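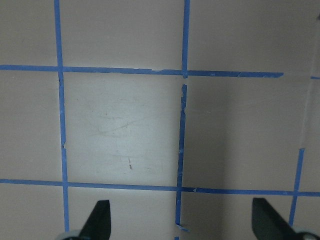
Hashini Siddiqui wrote in to ask why her arm stopped with a force fault on a flat table when nothing was in its way. Most of the mail we get about the Funura gripper arm since the August controller update puts it much the same way, so her question is answered first.

Funura arm: fault 161 and table contact
Frequently asked questions

What does fault 161 mean?

The controller measured more downward force at the wrist than the limit allows and cut motion. The arm holds its position with the brakes on. Fault 161 does not mean that the force sensor is defective. In the cases we have traced at the Daltville shop, the fingers had been sent to a height below the real table surface.

How can the fingers be sent below the table?

The table height is stored once, during setup, as a single number. If the table is later moved, shimmed or resurfaced, the number stays the same. A surface that sags or tilts produces the same error in part of the work area only. Test cells marked out with painter's tape are useful here, as the fault can be logged by cell.

Can tape on the table cause the fault?

One layer of painter's tape, lying flat, is well within the tolerance. A lifted or curled end is a different matter. A finger moving sideways at low height can catch it, and the tape then bunches up under the tip. Replace any strip with a torn edge or a folded end before running a low pass.

The arm stopped with the fingers pressed on the table. Can I clear the fault and continue?

No. Clearing the fault releases the brakes, and the controller will try to complete the interrupted move. Do the following in this order:

Press the emergency stop.
Turn the mode key to Manual.
Release the emergency stop and raise the wrist with the jog buttons, vertical axis only.
Clear fault 161.
Delete the remaining moves from the queue.

Keep your hands out of the space between the fingers and the table until the wrist is up. The fingers can also move when the queue is cleared.

Why did this start after the update?

Controller version 1342 changed the point from which finger length is measured. Arms with the standard fingers were converted correctly. Arms with the longer Carré fingers kept the old offset, which places the tips 15 mm too low. Version 3117 corrects this, but only after setup is run again. Installing it without a new setup changes nothing.

How do I check the offset without risking another contact?

Run the height test in Manual with the speed at its lowest setting. Stop each descent well above the surface and compare the displayed height with a steel rule. Repeat in every cell. If the difference is the same everywhere, the offset is wrong. If it changes from cell to cell, level the table first.

Do I have to replace the fingers after a contact?

Inspect the tips and the mounts. Replace a finger that is bent, chipped or loose in its mount. Marks on the table surface alone are not grounds for replacement, though they should be noted in the log with the cell position.

Can I raise the force limit to get through a shift?

Do not do this. Clémence Lacroix at Malerico reported two bent fingers and a cracked mount from a cell where the limit had been raised. The limit is also part of the operator protection, and changing it voids the safety assessment for the cell.

What should I send with a fault report?

Controller version, finger type, the fault log, and the height readings by cell. State whether the table has been moved since setup.

Page last revised Friday, July 31, 2020. Applies to all table-mounted arms.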